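Plovik

A small word list of craft supply names, for people whose spreadsheets say "stick thing, thin" in four different spellings. Plovik has 1000 entries and opinions about most of them.

What's in it

Each line holds a name, a plural and up to 2 alternate names. Wooden sticks alone take up 150 lines, after a long argument on the mailing list that I lost.
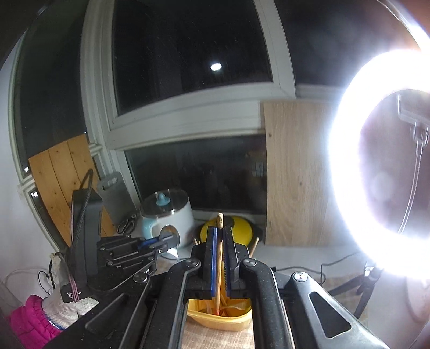

Known problems

Glue is a mess. Some 200 entries came over from Kaseven, an older list that filed glitter under adhesives - a view I have come to respect.

Colors are not covered. Please stop asking for teal.

Changes

June: merged the Istska plurals, fixed "scissorses".

License

Use it however you like. Corrections go to Gareth Mottram, who reads them on Sunday evenings and replies when he agrees.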